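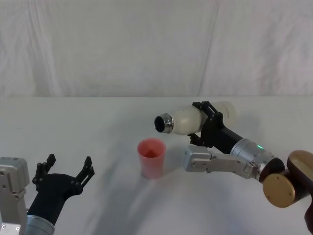
Repaso de la mesa blanca y la vajilla de plástico — taller Brillard
Fecha: 2021-01-13

Voy punto por punto y comento lo que me ha salido, que si no luego no me acuerdo de nada.

1. Tela del fondo. BIEN, con pegas.
Cuelga hasta la mesa y no deja huecos, perfecto. Arrugas tiene unas cuantas (¡la plancha, por favor!), pero para seguridad me da igual. He tirado un poco de las pinzas de arriba y aguantan.

2. Cubierta de la mesa. REPASAR.
También es blanca y también hace arruguitas en diagonal. Un vaso de plástico pesa tan poco que cualquier pliegue lo puede volcar, así que la estiramos antes de poner nada encima.

3. Vaso rosa rojizo. BIEN.
Le he pasado el dedo por todo el borde y ni rebabas ni grietas. Como es translúcido, se mira a contraluz y listo — ojalá todos fueran así. Hacia la base se estrecha, y por eso lo quiero siempre de pie y lejos del canto.

4. Resto de vasos, caja Kurow. PENDIENTE.
Retiré 2 por tener el borde mordido. La caja sigue en el estante alto y yo sin escalera, o sea que se queda para la próxima.

5. Limpieza. BIEN.
Clorport muy diluido, aclarado largo y secar con paño. ¡Ojo con no guardar la botella junto a la vajilla, que ya me la encontré ahí una vez!

6. Suelo y paso. BIEN.
Sin cables sueltos por el lado de la puerta. La regleta Garcia está fijada a la pata, y el tornillo lo apreté yo misma.

7. Pedido. ABIERTO.
Vasos de repuesto y otra tela de fondo, a ser posible más gruesa. Tengo la referencia apuntada en la hoja del almacén, línea 700.

Próximo repaso: marzo. Empezar por el punto 4 y llevar escalera.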